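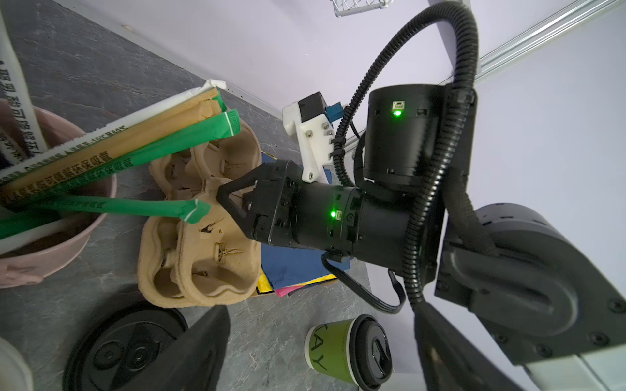

Give it five years and none of us will ever wipe a counter again, according to Fotini, who has been saying this since I started shopping for robot arms and who said it again on Friday while I was clearing up after coffee. I love her optimism! I've now had the Skestau arm kit for almost 32 days of evenings and weekends, and I'd put my own guess a good bit later than hers.

Let's get the money out of the way. The kit is $3290, plus another $400 if you want the wrist camera, and you do want the wrist camera. For that you get an arm, a two-finger gripper and software that learns a chore from you guiding it through (over and over and over).

My test chore was the after-coffee cleanup: paper cups, lids, a molded-pulp carrier tray, straws that need to stay in their cup. It sounds like nothing. My eight-year-old niece can do it while complaining. For the arm it's a real workout, and the tray is the worst of it, all bumps and hollows, with soft edges that give when you pinch them. Cups lying on their sides were much better than I expected, and by the second week it was picking those up more often than it missed. Lids, hmm. If one's flat on the counter, the gripper tends to push it along like a hockey puck.

Setup was a pleasant surprise (one evening, one phone call to Tahsin in support, who was lovely). The manual is not great, and the chapter on calibration seems to be out of order, so read it twice before you plug anything in.

Would I buy it again? As a hobby, yes, in a heartbeat. As a way to get out of chores, no, keep your money and a sponge. I still clear a counter faster with one hand and my phone in the other. Four stars, and I'm trying it on socks next.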